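About Nulden Laundry

Started with 2 washers and a folding table in Pestwood, back room of what used to be a shoe shop. Kha Hứa ran the machines, Endang Siregar ran everything else. Still mostly how it works, only the room is bigger now and the shoe smell is gone.

What we do: wash, dry, fold. Shirts, towels, bedding, team kit, aprons for the cafes on our street. No dry cleaning -- sorry, we get asked every day. No leather, no wedding dresses, no rugs. For curtains call first.

Who we do it for

Households mostly. Bag at the door by 9 in the morning, back folded the next evening. Then there's the regulars with a standing order -- 76 of them at last count, gyms, two small hotels, a choir with a lot of black shirts. Naletti, the lunch place on the corner, was our first business customer and there aprons still come in every Friday smelling of garlic.

How we fold

People have opinions on this so we'll write it down once. T-shirts get laid out flat on a white table, sideways, collar to the left. Sleeves pulled out. Smooth the body with a flat hand, middle first then out to the hem. Long edge over, then the other one, then in thirds. Finished shirt stands up by itself in a drawer if you like that sort of thing. Endang does. Kha stacks his.

Why white tables -- lint and stains show up. A gray shirt on a gray table, you miss stuff. We learned that in our first May and re-did 30 shirts for free.

Heather gray is the hardest color by the way. Every little spot of grease looks like part of the fabric untill it's folded and bagged. So plain gray tees get a second look, both sides, collar too.

Prices

Wash and fold goes by weight, folding only goes by the piece. Full list is at the counter or ask us to email it. Standing orders get a better rate, first bag on a new account is half price. Hangers are free if you bring back the old ones.

Getting here

Pestwood, behind the hardware store, blue door. Parking out back, room for a van. Open 7 to 6, closed Sundays. Big orders (108 pieces is the most we've done in one day, please dont try to beat it) -- give us a days notice.

Gray tee on the folding table (all but the second picture, which is black cables on a beige surface)

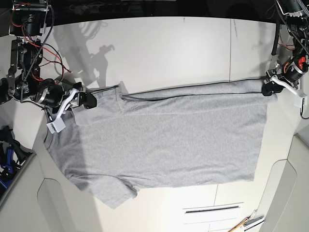
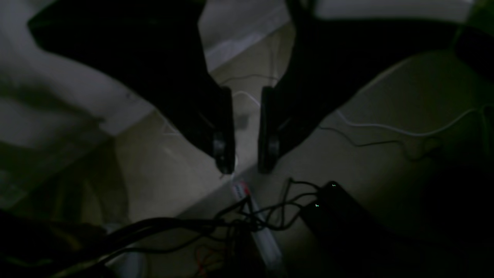
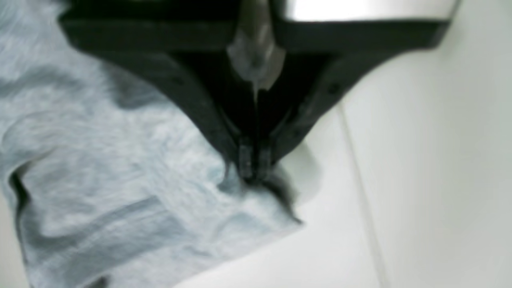
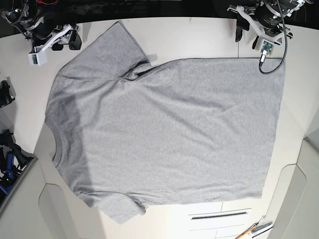 Lost socks go in the basket by the counter and stay there till the end of the month, then they become rags. Allergies, tell us when you drop off and we'll use the unscented soap, no extra charge. Anything else, phone is quicker than email. Ask for Endang before noon, Kha after.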